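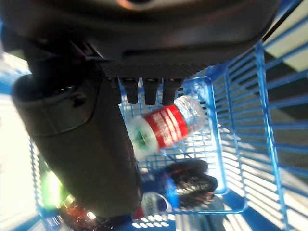 Death notice in the paper, or just online? (long, sorry)

Started by wattlebird_west, April 30, 2023

wattlebird_west wrote:
Hello all, I've been reading here since Mum went into care and never posted, so please be gentle with me. Mum died last week, peacefully, after a fairly rotten year, and my brother and I are trying to sort out the notice. She lived in Lamora most of her life but grew up out at Jedov, and there are still cousins and old tennis people in both places who don't do computers at all.

I wrote something over two evenings at the kitchen table and I was quite proud of it, I must say. It has her parents, her brothers and sister, the bakery, the years on the school bus run, her dahlias, and a bit about how she'd ring you during the cricket to tell you the score you were already watching. It comes to 276 words. The paper quoted me $1,314 to run it once with a photo! My brother nearly fell off his chair. He says put it on the Flanance page (which came with the funeral package) and be done with it. I feel that Mum read the notices every morning with her tea and would want to be in there.

Has anyone been through this? Did you cut it down, and what did you cut?

magpie_and_me wrote:
Oh love, I'm so sorry about your mum. She sounds like someone I'd have got along with, dahlias and all.

We did both for Dad. A very short one in the paper with his name, his age, the town, who he leaves behind, and when and where the service was, then a last line saying the full story was on the tribute page. The short one cost us a fraction of what you've been quoted. The long one went online and we printed it in the order of service as well, so the aunties who don't have the internet got to take it home with them. One of them has it on her fridge to this day, under a magnet shaped like a pineapple.

Ask the paper if the photo is charged separately. Ours was, and it was the dearest part.

oldtimber wrote:
I'll be the grump. I think your brother is right. Papers have been living off grieving families for years and I can't see why anyone should hand over that sort of money for one morning in print. When my wife passed I put nothing in the paper at all. I rang people. It took me the better part of two days and I had a cry with most of them, and I wouldn't swap those calls for anything. The ones I missed heard from the ones I didn't.

Condolences to you both, by the way. Should have said that first.

magpie_and_me wrote:
oldtimber, that's lovely about the calls, but not everyone can manage them. I couldn't have. I got as far as the second cousin and had to hand the phone to my husband and go and stand in the laundry. For some of us the notice does the ringing up.

saltbush_sal wrote:
Agree with magpie. Also, my family found out about an uncle's funeral from the paper and nowhere else, and we'd have missed it otherwise. Country people of a certain age look there first.

On the cutting down, which I think was the real question. I've done this for my mother and for both in-laws now, so I have Opinions. Keep the surname she married with and the one she was born with, because the Jedov people will only know the second. Keep the town names. Keep one thing that is just her (the cricket calls, please keep the cricket calls!). The bus run and the bakery can go in the eulogy where you've got room to tell them properly. "Passed away peacefully surrounded by her loving family" is eight words you can do in two, if you can bear it plain.

And check the rates for the smaller local as well as the city paper. Quite often the Lamora people will all see the local one and it's much kinder on the purse.

wattlebird_west wrote:
Thank you, all of you, I've read these out to my brother over the phone. He liked oldtimber's best, naturally. He has now offered to ring the tennis people himself, and if you knew him you'd understand what that means.

I didn't even think about the maiden name. I had it in there, in brackets, and it was the first thing I'd crossed out to save money. Back in it goes.

One more thing that's been bothering me. We're with Cisneros for the funeral, they've been kind, no complaints there, but the estimate has a line for "notices and tributes" already and I can't work out if that covers the newspaper or only the website. The whole extras section comes to $2,514 and I was too muddled at the meeting to ask what was in it.

saltbush_sal wrote:
Ring them and ask for it itemised in writing. They get asked all the time and won't think you're being difficult. With my father-in-law, "notices" meant the director would write and lodge the notice for us, and the paper's own charge was added on top afterwards. We'd assumed it was all in. I've got the sheet that was tucked in our folder, and the part that helped me most is copied out under my post. Different firm to yours, so do check, but the idea's the same. 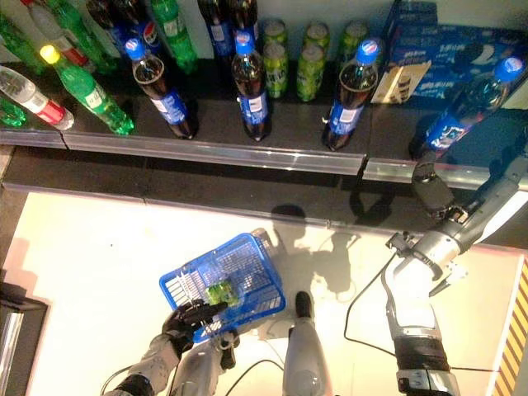
Can the family lodge the newspaper notice themselves?

Families are welcome to lodge it directly with the paper. You will need to give the funeral director's name and phone number so the paper can confirm the death before printing, and you pay the paper directly.

quietcreek wrote:
Just adding to that, the paper did ring our director to check, and it held things up because it was after hours. If the service is soon, don't leave it until the last afternoon. We missed the cut-off by minutes and the notice came out the same morning as the funeral, so half the bowls club turned up at the cemetery in a great hurry with their lunch still in the car.

oldtimber wrote:
Another vote for the telephone, then.

quietcreek wrote:
Ha! Fair enough. They did all come, though.

And since we're on the Flanance page, have a look at who can post on it. My sister's one was open to anybody and we had a stranger leaving long messages about his own troubles. There's a setting where you read them before they go up. My niece took that on and it was a good job for her, she wanted something to do.

magpie_and_me wrote:
Yes, do that. Print the messages off at some stage as well. We left Dad's until August and by then a couple of the photos people had put up wouldn't open.

wattlebird_west wrote:
Well, I've rung Cisneros and it's just as Sal said, their line covers writing and lodging only. They've taken it off as we've got the words already. The lady was very nice and stayed on the phone while I found my glasses.

The short version is down to seven lines. Both surnames, Lamora and Jedov, the four grandchildren, the service details, and "will be ringing someone with the score." No photo. It's going in the local paper, and the long one goes in the booklet with the good picture of her at the front gate. My brother thinks it's still too much money and has asked me to save him a copy.

saltbush_sal wrote:
That line got me, I'm sitting here with a tissue. Have someone else read out the service time and the street address to you before you send it off. I had the wrong church hall in my mother's and only picked it up when the proof came back.

wattlebird_west wrote:
Doing it now with my daughter. Thanks, Sal.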